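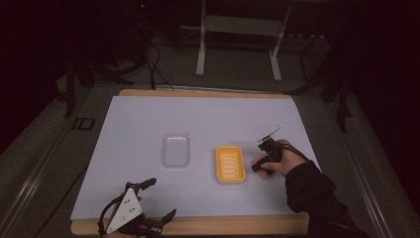

图1 双手持夹爪作业台面，台上为透明塑料托盘与黄色皂盒

手持夹爪示教作业规范修订会 会议纪要

时间：八月，14:00
主持：Fiona Lamont
出席：Euan Innes、Weronika Laskowska、Magdalini Dimitriou
缺席：Beathag Rutherford（书面意见已提交）
记录：Euan Innes

一、上次会议遗留事项

1.1 Zaka 项目作业单模板已统一，旧版停用。
1.2 Dronorden 场地的线缆标签尚未换完，转入本次第四项一并处理。

二、抽查结果

Laskowska 汇报：本轮抽查记录673条，判定不合格44条。其中22条为起始位置未登记，其余为中途松手后未重新计次、物品编号填写错误两类。三类问题均可在现行规范第3节找到对应条款，但条款措辞过宽，操作员理解不一致。

Lamont 要求修订稿对“起始位置”给出书面定义。经讨论，定义为：双手夹爪均处于台面近侧、指端张开、未接触任何物品时的位置。

三、台面布置

3.1 台面铺浅色单色垫布，垫布四边不得超出底板。垫布起皱须重新铺平后方可开始。
3.2 双物品任务中，两件物品之间须留出可供单侧夹爪进入的间隙。间隙数值暂不写入正文，由 Dimitriou 测试后补入附录B。
3.3 透明物品的处理意见不一。Innes 主张透明托盘一律加贴边缘标识；Dimitriou 认为加贴标识会改变物品外观，与任务要求冲突。Rutherford 书面意见支持后者。决定：不加贴，改为在作业单中单列“透明件”一栏，复核时逐条查看。
3.4 带沥水槽的皂盒，作业单中须注明槽的朝向，同一批次内朝向不变。

四、线缆与地面

4.1 夹爪尾线应从操作员身体外侧引出，不得横跨物品上方。
4.2 地面线缆须收束并固定，导轨两侧及支架脚周围不得有散线。Laskowska 指出现行规范只写“保持整洁”，无法据此判定。修订稿改为：操作员站立区及通行区内不得有未固定线缆。
4.3 与作业无关的零件、框架不得留置于导轨旁地面。
4.4 开工前检查表增加“线缆”一项，由当班操作员签字。

五、操作员要求

5.1 袖口须收紧。衣袖颜色不作统一规定，但应与垫布有明显区别。
5.2 夹爪侧板螺钉每班检查一次，发现松动立即停用并登记。
5.3 Cosgrove 提出的连续作业时限，因缺少依据，本次不予采纳，下次会议再议。

六、适用范围

Kollier 场地现有作业单83份，按旧版执行至本批结束，不追溯修改。新开批次一律适用修订稿。

七、待办

Dimitriou：间隙测试，提交附录B。
Laskowska：改写第3节及4.2条文字，附不合格判定样例。
Innes：更新开工前检查表，增设“透明件”栏。
Rutherford：审阅修订稿，重点核对3.3条。
Lamont：向 Dronorden 场地确认线缆标签更换进度。

会议于15:40结束。修订稿以邮件传阅，出席人员如对纪要有异议，请直接向记录人提出。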